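Courses > Network Defense > Unit 2 > Vendor Claims

Notes by Widad Kanaan

Gutbridge says its mail filter stopped 374 malicious attachments in November. Stopped out of how many? The report skips that, and it skips false alarms too. Treat the figure as advertising until you see the logs. 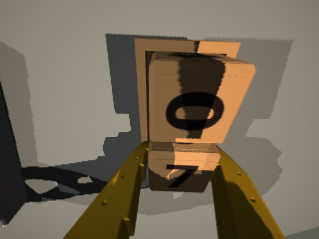
Block with a sideways 0, simulated.

Finach blames a single crew for the whole campaign. Its evidence is two shared domains and a reused macro. Anyone can copy a macro. 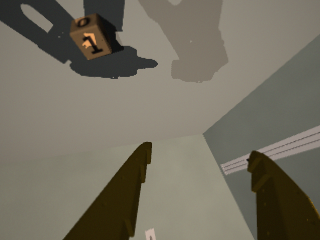
p. 308

Before the lab, read the Senano write-up and mark every claim that has no source.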